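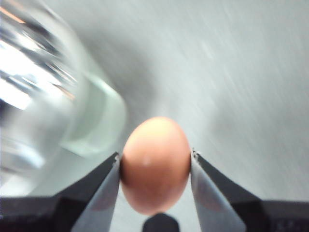
Eggs, a glass lid and the great cupboard clean-out

So I've been on a bit of an egg kick. It started because my sister-in-law's chooks came back on the lay in November and she's been dropping bags of eggs on our doorstep ever since (no cartons, she ran out of those ages ago, so they come wrapped in tea towels like little presents). Most of them are on the small side, brown ones mainly, and I love them. The yolks are that ridiculous orange you never get from the supermarket.

The trouble is that small eggs muck up every recipe I own. I used to just swap them in one for one and wonder why my sponge came out like a bath mat. Now I weigh them. For the big frittata I crack them into the jug on the scales until I get to 400 grams, add a slosh of cream, and that does our deep tin nicely. Last time I got carried away chatting and ended up at 486, and it puffed up over the sides and all over the bottom of the oven. Tasted great though!

Boiled is what we eat most. I know everyone has their own way of doing it and will fight you over it, but mine is steaming, and I'm not going back. A couple of centimetres of water in the pot, lid on, bring it up to a proper boil, eggs in the basket, lid back on. 6 minutes for the small ones if you want a jammy middle. Then straight into a bowl of cold water with whatever ice the kids have left in the tray. They peel so much better than they did when I was boiling them, even the really fresh ones, which used to drive me up the wall.

A glass lid makes this about a hundred times easier, by the way. For years I had one of those solid metal ones and I was forever lifting it to have a squiz, letting all the steam out and then having to guess how much longer to give them.

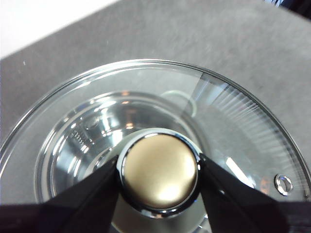

Anyway, the egg thing led to the cupboard thing. You know how it goes - you want one pot and its lid, and to get to it you have to pull out everything you've ever owned. I had my head in there looking for the steamer basket and thought right, enough. The whole lot came out onto the floor.

I don't want to talk about how many lids there were. Some of them belonged to pots we got rid of two houses ago. There was a plastic one from a Zallunard rice cooker that died before my youngest was born, and a frying pan with a handle so wobbly I'd been hiding it from my mum. All of that went. The good pots stayed, and so did any lid that sat properly on something, and I was pretty strict about it, apart from one enamel casserole that I'm keeping purely because it's pretty.

For the lids I ended up buying the Saltberg rack, the expandable one you lie flat in a deep drawer. Mine opens out to 600 mm and it just fits, with a smidge of room at the back for the steamer basket. I did look at the Orkero version as well, which was cheaper, but the dividers felt a bit bendy and the glass lids are heavy. Yuxi Fu left a comment on my pantry post saying she stands hers up in an old dish rack, and if I hadn't already given ours to the op shop I'd have tried that first. Great idea, Yuxi!

One thing I would say is to check the screws under the knobs while you've got everything out. A few of mine had worked loose and I went along with the screwdriver and nipped them all up. It took no time at all, and lifting a lid off a pot of boiling water is a lousy moment to find out the knob's on its way off. Give the little steam holes a scrub too, with an old toothbrush and some bicarb. They get gunky.

Next up is the drawer under the oven, home to the baking trays and I suspect at least one missing sock. If anyone has a favourite way of using up a dozen small eggs that isn't frittata, pop it in the comments, because there's another tea towel full on the bench and my lot have started asking for toast.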